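Forum > Kitchens > Worktops and splashbacks

Marble-look worktop: will a busy wallpaper behind it drive me mad?

Last updated: March

PollyInTheAttic

Hello all, first post so be kind! We're doing up a tiny kitchen (galley, north-facing, gloomy until teatime) and I've more or less settled on a marble-effect worktop from Norico, the sort with beige clouds and white veins. My trouble is the wall. I've fallen for a terrazzo-style paper with big chunky flecks, and my sister says marble and terrazzo side by side will look like a dropped trifle. The paper is £22 a roll so it isn't going to ruin us, but hanging it and then stripping it again might finish me off. Has anyone lived with the two together? And do crumbs vanish on that sort of pattern? I can't stand a worktop I have to stroke to find out if it's clean.

7 comments

grout_and_about

Plain white tiles. You'll thank me in 4 years when you want to sell. Also wallpaper behind a hob is asking for trouble, check what the maker says about heat and splashes first.

Themba Coetzee

I'd ignore the trifle remark, we've got exactly this and I love it! Ours is in the corner where I do all my baking, and after a whole winter of it I still like walking in there in the morning. What I'd say is get a proper big sample of both and prop them up together at the time of day your kitchen is darkest. A little square tells you nothing about the veins (mine arrived with no vein on it whatsoever, just a beige smudge). I paid £40 extra for a bigger offcut and it was money well spent. 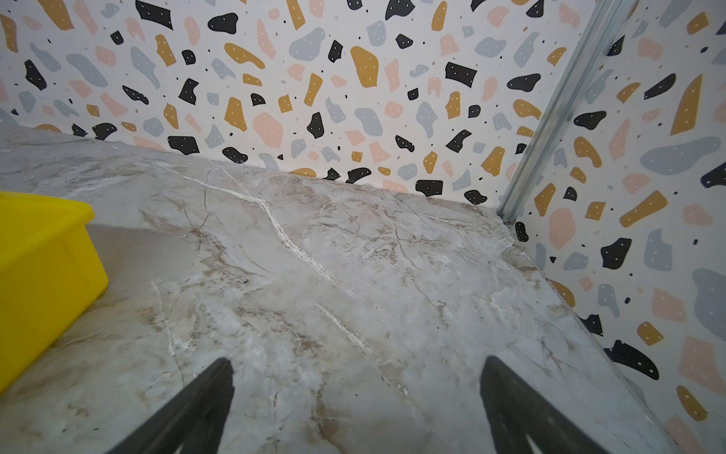
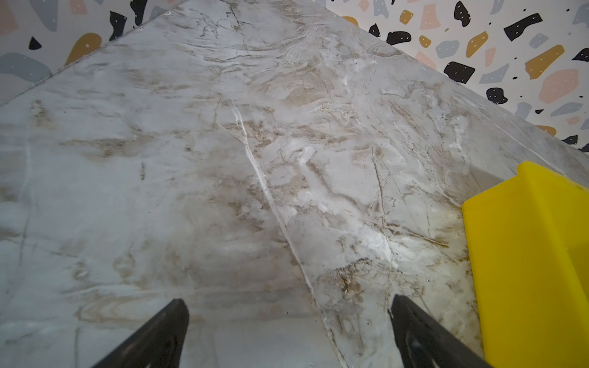 Crumbs, then. Yes, they do vanish, and I won't pretend otherwise, toast especially. Flour I can spot, coffee grounds I can spot, but brown sugar is hopeless. Look at all the tan clouding in both photos and the tiny dark specks in the second one, and you'll see what a seed off a bread roll has to hide in. I wipe the lot down last thing at night whether it looks as if it needs it or not. On the wallpaper, I'd pick one that borrows something soft from the worktop. Ours has an off-white background, and I think that calms the mustard and black bits down a lot. The gloss on the top does show smears when the light's on, so keep a dry cloth handy.

PollyInTheAttic

Oh, that's cheered me up no end, thank you Themba! Ordering the big sample tonight. Brown sugar noted.

Shared 22 times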